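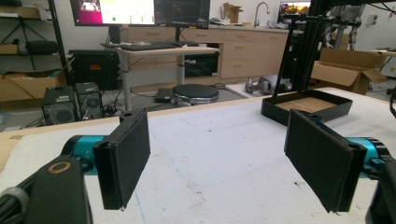
Chapter 7
The Work of Remembering Together

When I was a boy in Andport, the whole town walked down to the river every March and stood in the cold for most of a morning. The flood had come before I was born, and my parents had been small children when it happened, but we went all the same, with our hats pulled down and our hands in our pockets. Somebody read the names, a bell was rung, and then we all went to the church basement for soup. I will confess that for many years the soup was the part I looked forward to.

I bring this up at the start of the chapter because most of you will have some morning like it in your own lives. Perhaps it was a parade, or a candle in a window, or a minute of silence over the school loudspeaker while you tried hard not to look at your friends. We take part in these things long before we ever think to ask what they are for. In the pages that follow we are going to ask, and I hope you will be patient with me, for the question has a way of wandering.

Let us begin with a distinction that will be useful all the way through. Grief belongs to people who have lost someone. Commemoration belongs to a community, and a community includes a great many people who lost no one at all, or who moved to town last summer, or who were born thirty years too late. The two overlap, of course, and on the day itself they stand side by side at the same railing. But they run on different clocks. A widow may be ready to stay home on the anniversary long before her neighbors are ready to let her, and sometimes it is the other way around, and the neighbors drift off while she is still standing there with her flowers.

Everett Lyons, who served for many years as pastor of the Van Dusen Street church in Zallport, wrote about this in a letter to his congregation dated March 11, 2021. A ferry had gone down in the harbor there when he was a young man, and each year he had led the prayers on the pier. In the early years he could count on 300 people. By the time he wrote, there were 30. Some members had asked him, kindly enough, whether it might be time to stop.

"I do not believe the dead need us to come," Lyons wrote. "I have never believed that. I come to the pier because I am a forgetful man, and I would like to be a little less forgetful about what a life is worth." 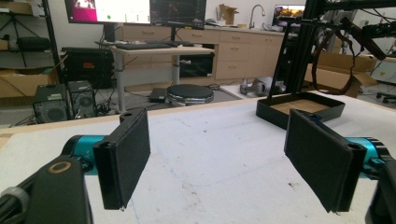
It is a lovely answer, and I have read it aloud to students more times than I can say, but you should notice that it doesn't quite settle the matter. Lyons tells us why he goes. He doesn't tell us whether the town ought to go with him, or whether the town council should close the road, or whether a child of nine should be asked to stand in the wind for the sake of strangers. Those are questions about what we may fairly ask of one another, and good people have come down on different sides of them.

A sharper view came from Renato Paredes, who grew up in the mining town of Skovimora and whose grandfather is buried there. Paredes had no quarrel with remembering. What troubled him was the yearly speech. He had sat through a good many of them, and he noticed that the miners grew braver each time and the company grew harder to find. By the fiftieth anniversary, he said, a person could listen to the entire program and come away thinking the mountain had simply been in a bad mood. He stopped attending, and on the day itself he took his daughters up to the cemetery instead and let them ask whatever they liked.

Keep both men in mind as you read. You may find, as I have, that you side with one in the morning and the other by suppertime — and that is a perfectly respectable way to study ethics.

The first section of the chapter looks at where public days of mourning come from and who gets to set the date. After that we will turn to the religious customs that stand behind many of them, such as the lighting of lamps and the reading of names, and then to the hard business of what happens when a ceremony is put to some other use. Before you go on, take a sheet of paper and write down one anniversary your family or town still keeps. Put down who started it, if you know, and who would be hurt if it were dropped. Hold on to the page, as we will come back to it in the section on forgetting.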